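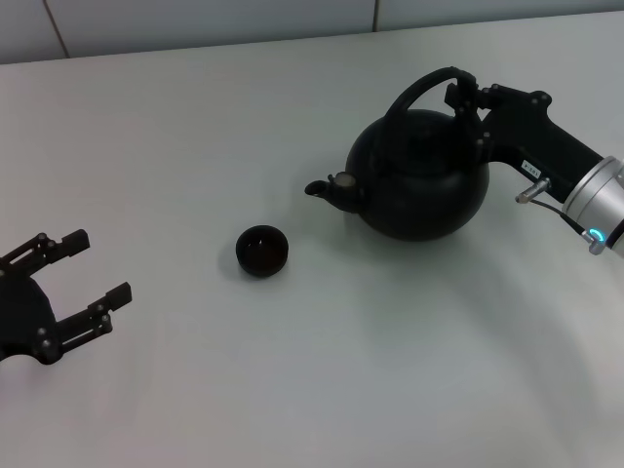
Ticket 4000 - Petition form dropping signatures
Opened by: Graciela Echeverría, Tavares Tenants Tax Group
Priority: high

Property tax petition on Misuveo stops saving at 111 names. Page says thank you, name never shows in the list. Need 1000 before the council hearing. People are signing twice and getting mad.

Update, Wojciech Kaczorowski: reproduced. Test signature gone too. Checked spam filter, not it. Cleared cache, no change.

Update, WK: export to Duturus is stuck, looks like the queue filled up and new rows are parked behind it. Restarted the export. 48 names came thru, rest still waiting.

Graciela: two of those are dupes, same adress. Do we delete or do you?

WK: leave them, dedupe runs overnight. Don't edit the form while its draining please.

Graciela: ok. Need a printable copy for the clerk, PDF button is grayed out.

WK: known, comes back when queue is empty. Leaving open.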